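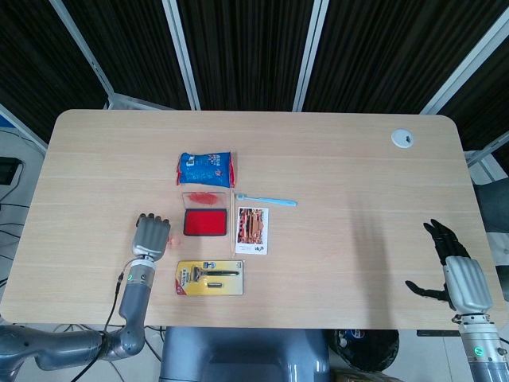 4. Small things without a shelf

4.1 Why mixed clusters matter

Most writing on household order starts with the big categories: clothes, dishes, books, paper. These are well studied, and for good reason, but they are also the easy part. A plate goes with the plates. What drew us to this project was the other stuff, the handful of little objects that gather on a table when something else is being put away. We call such a group a mixed cluster, following Kozan's earlier notes on the Tekin apartments, and we have become very fond of them. They are small, cheap and a bit silly to look at, and they tell us a great deal about how a home is organized!

A mixed cluster, for our purposes, is any set of objects on one surface that a household would not normally store in one place. Food next to bathroom goods is the classic case. The definition leaves out a desk full of office supplies, however messy, and it leaves out a breakfast table. It keeps in the kind of group where a snack bag lies beside an ink pad and a toothbrush, as it does in Figure 4.

Across the 148 homes in the Drosden survey we logged 1,630 objects found in mixed clusters. Participants were asked one plain question about each: where does it live? For 1,375 of them we got a clear answer right away, usually a room and a container ("bathroom, the cup"). The rest of this section is mainly about the others, which were much more fun to talk about.

4.2 Objects with a strong home

Some objects carry their room with them. The toothbrush is the best example in the whole data set. People answered before we had finished asking. It made no difference whether the brush was new or well used, or what color it was, or how far from a sink it had been found. Razors did nearly as well, with one wrinkle we come to below.

Snack bags also had a strong home, though the home varied between households: a cupboard, a drawer, a basket on top of the fridge. Within a household the answer was steady. Two adults interviewed separately would name the same drawer, and in several homes the children named a second, unofficial drawer that the adults had not mentioned. We coded both.

4.3 Objects with a weak home

Cards with pictures on them (postcards, museum cards, the small printed kind that come in sets) were the hardest group. Everybody wanted to keep them. Very few people could say where. "With the others" was a common answer, and when we asked to see the others they were in three or four places: tucked into a mirror, inside a book, under a magnet, at the bottom of a bag. Cards showing buildings or landscapes were often tied to a trip, and the person would tell us about the trip instead of answering the question. We let them, and the interviews are better for it.

Thin wooden sticks gave us a different kind of trouble. A single stick on a table could be half a pair of chopsticks, a skewer, a plant support, or something left over from a craft kit. Its home depended entirely on what it was taken to be, and members of the same household did not always agree. Our coding sheet, which we built in Hakitia, had one line for "stick" at the start of fieldwork and ended up with 4.

4.4 Packaging, ink and other reasons to wait

The wrinkle with razors is the package. A razor still in its blister pack belongs to the bathroom in one sense, but a good number of our participants treated it as shopping. It sat with other new purchases until someone opened it. The stiff card backing also makes the pack much larger than the razor inside, too wide for the cup or the narrow shelf where the razor would go, so it stays on the table for a purely practical reason. We had not expected the shape of a backing card to matter this much, and we now think packaging deserves a study of its own.

Ink pads wait for another reason. They mark things. A rubber stamp and its pad are stored together in nearly every home that owns them, but getting them there takes more care than it does for a toothbrush: lid closed, stamp wiped or set down on its side, fingers checked. Red ink was mentioned again and again as the one people worried about. Several participants pointed out old marks on a favorite table and could name the birthday or the school project that had put them there. In our Skidow scoring scheme we added a separate note for objects that can stain their neighbors, and this note predicted how long a cluster stayed put better than the number of objects in it.

Figure 4. A mixed cluster on a light wooden table. Among the objects are a red ink pad, a light blue toothbrush, a thin wooden stick, a card with a picture of palace buildings, and a Schick razor in its blister pack. A faint smudge of ink is visible on the tabletop.
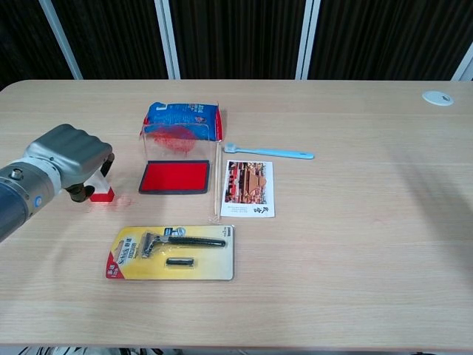
The order in which people cleared a cluster followed from all this quite neatly. Strong-home objects tended to leave first, often two at a time if they were headed for the same room. Food came next, unless someone ate it. Anything that could stain was either dealt with at the very beginning, before the rest was touched, or left to the end, and households were consistent about which. Cengiz Kozan has suggested that this choice reflects past accidents more than temperament, and our interviews lean his way, although we did not ask about it directly.

Cards and sticks usually went last. In many homes they did not leave the table at all, but were squared up and pushed toward a corner, where they became the start of the next cluster. We logged these leftovers as "parked." A parked object is easy to mistake for one that has been forgotten, so we went back to each household on 7th June and asked again. People knew exactly what was there. They could describe the card, and they were still planning to find it a better spot.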